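Subject: Re: [tableware-l] cups without saucers, saucers without cups
Posted in July, by the list member in the back row

This site uses cookies to remember your settings. By continuing to read the archive you accept them.

> I have come into a box of Onel saucers, beige, no cups. My aunt's sister-in-law
> has the cups, or says she does, and won't part with them. Before I spend
> money: does it matter what goes on top? A saucer is a saucer, surely. I was
> thinking of putting the white Holst cups on them and calling it a set. Also,
> is there any point in saucers at all if you only drink coffee at the sink?

To take the last part first, no. If you drink at the sink, the sink is the saucer, and a very large one. You can stop reading and go wash the cup.

For everybody else, yes, it matters what goes on top, and I say this as someone who spent most of one winter pretending it didn't. I had six Zureck saucers and a shelf of Buseo cups, and on paper they should have gotten along. Both were listed at the same size. The Buseo foot is a hair wider than the Zureck well, though, so every cup perched on the ridge and turned slowly whenever anybody in the house closed a door. You'd put down a coffee with the handle facing you and pick it up with the handle facing your guest. People were polite about it.

Your Holst idea may run into the same trouble. I measured mine last night, and the saucer is 163 mm across. The Onel I have is 109 less a shaving, closer to what I'd call an espresso saucer, and it looks mean under anything bigger. Yours may be from the other run, so get a ruler out before you listen to me. Measure the flat part in the middle as well as the whole thing. Sellers never give you the middle.

Then there is white on beige. I know there's a school on this list that says mixed sets are charming. I have been to those houses. White on beige makes the cup look new and the saucer look like it needs washing, and you will wash it, repeatedly, and it will go on being beige. Beige on beige is dull but at least it's dull on purpose.

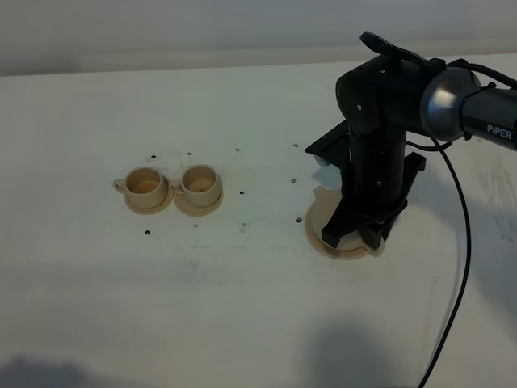
Saucer rims are the part I'd look at before handing over any money. You want enough flat edge showing past the foot of the cup to park a spoon on, or a cookie if you break it in half first. The two beige ones on the white table have a rim that goes only a little way beyond the cup, so the spoon is going to end up on the table, where it would have gone anyway in my house. Short, wide cups like those do at least sit low, and low is what you want if you carry two at a time and have a dog. Handles all pointing one way, to the left, is how I set mine out too, and it lets you put them close enough that the saucers nearly meet. The second handle does end up in the gap between the cups, so pick up the outside one first. I learned that with a full pot's worth of coffee and a tablecloth that wasn't mine.

As for price, somebody two towns over is asking 750 for a complete Zureck service for 8, and has been asking it since before I joined this list. I would not pay that. I might pay it if the sugar bowl had its lid.

My advice is to work on the sister-in-law. Offer her the saucers. Either she takes them and you're free of the whole business, or she's so suspicious that she sends you the cups to be rid of you. I got a gravy boat out of a cousin that way, although I then had to own a gravy boat.

If anyone has a spare Buseo saucer, chipped is fine — I'd like to know what I was missing that winter.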